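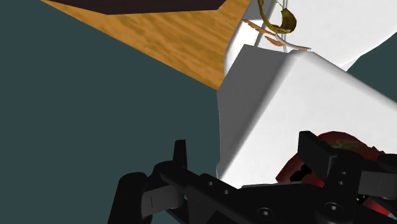 Samedi, 23 h passées, et je n'arrive pas à dormir, donc autant écrire. J'ai les doigts qui sentent encore la levure et le miel, j'ai beau frotter, ça reste sous les ongles !

Bon, le pain d'épices. Je m'étais juré de ne plus m'y remettre avant l'hiver, et puis Teodor Bratu m'a rendu le cahier de sa tante (celui avec la couverture toilée, qu'il me promettait depuis des mois) et évidemment j'ai tout lâché. Le linge est encore dans la machine, je crois bien qu'il va falloir tout relancer demain.

La recette est écrite dans un mélange de roumain et de français, avec des ratures partout, et au moins deux écritures différentes. Il y a une page entière sur le miel. La tante n'en démordait pas, il fallait du miel de sarrasin, très noir, presque amer. J'en ai trouvé chez Oprea, la petite épicerie derrière la gare, mais à un prix, mon Dieu. J'ai hésité devant le rayon comme une idiote, j'ai reposé le pot, je suis allée voir les cornichons, je suis revenue, j'ai repris le pot. Le monsieur de la caisse a dû me prendre pour une voleuse.

Ensuite la pâte mère. Il faut mélanger la farine et le miel tiède et puis laisser dormir, c'est le mot qu'elle emploie, « laisser dormir », 9 jours dans un endroit frais. J'ai mis le saladier dans le cagibi, sous un torchon, et je suis allée lui rendre visite tous les soirs comme à un malade. Au début c'est un bloc, franchement pas engageant. Vers la fin ça s'assouplit un peu et l'odeur change, ça tire vers le foin, vers la cave aussi, j'adore.

Et donc aujourd'hui, cuisson ! J'ai tout sorti vers quatorze heures et là, premier drame : impossible de travailler la masse à la main. Une brique. J'ai fini par la poser près du radiateur et j'ai bu deux cafés en attendant, j'ai lu trois pages de mon roman, j'ai appelé maman qui m'a raconté en détail les travaux du voisin. Après ça allait mieux, la pâte s'est laissé faire. J'ai ajouté les épices (cannelle, anis, un peu trop de girofle, je l'ai su tout de suite), les 4 jaunes, la potasse diluée dans un fond de lait. La potasse, il faudra que je demande à Teodor si sa tante en mettait vraiment autant, parce que le chiffre est à moitié effacé, ça peut être un 1 ou un 7 et ce n'est pas tout à fait pareil.

Résultat : deux pains. Le premier a débordé du moule et il a une espèce de bosse sur le côté, et le dessous a bien noirci. Le deuxième est beau. Vraiment beau, brun foncé, bien lisse, j'étais tellement contente que j'ai envoyé un message à ma sœur, qui m'a répondu avec un pouce. Un pouce ! J'en ai coupé une tranche alors qu'il est écrit en toutes lettres dans le cahier d'attendre cinq jours. C'était dur et trop parfumé, et j'en ai repris une deuxième.

Le reste est emballé dans la boîte en fer avec un quartier de pomme, c'est une astuce de mamie, pour qu'il s'attendrisse. On verra mercredi ou jeudi. Si c'est bon, j'en apporte au bureau, et si c'est très bon je n'en apporte pas.

Quoi d'autre. J'ai retrouvé dans le cahier, glissée entre les confitures et les pâtés, une liste de courses de la tante, au crayon : bougies, fil blanc, sucre, « quelque chose pour Ilie ». Je ne sais pas du tout qui est Ilie. Ça m'a trotté dans la tête tout l'après-midi, j'ai imaginé des tas de choses, un fiancé, un chat, le facteur. Je poserai la question à Teodor, mais doucement, il est un peu pudique sur sa famille.

Pour demain : relancer le linge, racheter du papier cuisson, gratter le fond du four (beurk), recopier la page du miel au propre avant de rendre le cahier. Et dormir, si possible. La cuisine sent l'anis jusque dans le couloir et il y a encore le saladier à tremper, je me relève deux minutes pour le faire et après j'éteins.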